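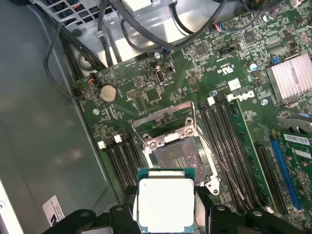 1/ House rules for robot CPU work
I get asked for our written rules often enough that I'm going to post them. We run a small refurbishing line for used desktops and workstations, and an arm does part of the processor handling. The rules are two pages long. I'll go through most of them.

2/ Background. Naltine sends us mixed pallets. We pull the processors, test them, and put good ones back into good boards. 694 machines have gone through the cell so far. The first version of the rules was written in February by Hacer Yaman and me, mostly from our own mistakes.

3/ Rule one: a person opens the socket. The arm doesn't touch the lever or the load frame. We tried letting it, and the setup time per board model wasn't worth it. Opening a socket by hand takes a few seconds and you're looking at the contacts anyway.

4/ Rule two: look at the contacts before the arm moves. On boards where the pins are in the socket, a bent one is very hard to see straight on. Tilt a lamp low from one side, then from the other. The grid should shade evenly. If one spot catches the light differently, the board goes to the bench.

5/ Rule three: fingers touch the edges of the processor and nothing else. No contact with the pads underneath. If a program needs a grip that lands on the pads, the program is wrong. Rewrite it.

6/ Grip force is set per processor family and stored with the program. Operators can lower it. Raising it needs a second signature. This is the rule people complain about most, and I'm keeping it.

7/ Rule four: stop above the socket. Every placement has a programmed hold with the part over the open socket. The operator checks the orientation mark against the socket and presses continue. There is no timeout on the hold. If you get called away, it waits.

8/ Someone at Borkura asked me why we don't let the camera decide on orientation. It does check, and it's usually right. The operator confirms anyway. A part set down turned the wrong way can ruin a socket, and a board is worth more to us than a few seconds.

9/ Rule five: the last bit is straight down. No sideways correction once the part is below the top of the frame. If it's off, go back up, correct, come down again. Two tries. After the second one a person does it by hand and writes down the board model.

10/ Rule six is cables. Anything that can swing into the path gets tied back or unplugged before the chassis goes in the fixture. Drive cables, fan leads, front panel wiring. Used machines come in with all sorts of routing and the arm's path was planned for an empty space above the board.

11/ Cards are the same idea. If an expansion card stands clear of the fingers with room to spare, it can stay. If you have to think about it, pull it. Memory can stay out until the processor is in, and on most models we prefer that.

12/ Rule seven: static. Mat, wrist strap, grounded fixture. The chassis gets bonded to the fixture with a clip before anyone opens the socket. Finger pads get a resistance check at the start of each shift, and the number goes in the log. "OK" in the log doesn't count as a number.

13/ Rule eight: power cord out, then hold the power button in for a few seconds. We leave the coin battery in unless the board is going for a full reset. There was a disagreement about that. Taking it out means re-entering settings on every machine and it didn't change our failure rate.

14/ Rule nine: hands out before continue. The operator says "clear" out loud, even when working alone. It feels silly for a day and then you stop noticing. The cell also runs at reduced speed whenever the front is open – that's set in the controller and the operators can't change it.

15/ None of this replaces a proper risk assessment. We had ours done before the cell ran its first part, and again when we changed the fingers. New fingers mean new pinch points, so treat a finger change as a new tool on paper as well.

16/ Logging. One line per placement: board model, processor, program version, tries, initials. That's it. We used to ask for more and got worse data. With five fields people fill in all five.

17/ What the log has been good for: 198 of our lines show a second try, and most of those come from 3 board models. We adjusted the fixture for two of them. The third is still a nuisance and we do it by hand on Friday when it's quiet.

18/ Things the rules don't cover well yet. Thermal paste, mainly. We clean the lid before the arm picks the part up, but the rule only says "clean," and two people will read that two ways. Hacer is writing a better version with a wipe method and an inspection step.

19/ Also damaged plastic. Old memory latches and connector housings get brittle. Right now the operator decides whether a board is fit to go in. I'd like a short checklist for that, but I haven't seen one I would copy.

20/ The Bundgaard people have a similar cell and they use a dummy processor for every new program, running it down to the socket on a scrap board before real parts. We took that rule from them. Scrap boards are now labeled and kept on their own shelf.

21/ If you want the two pages, send me a message and say what boards you handle. The Harnthorpe site has a version with metric and inch dimensions for the fixture clips. Corrections welcome, especially on the paste question.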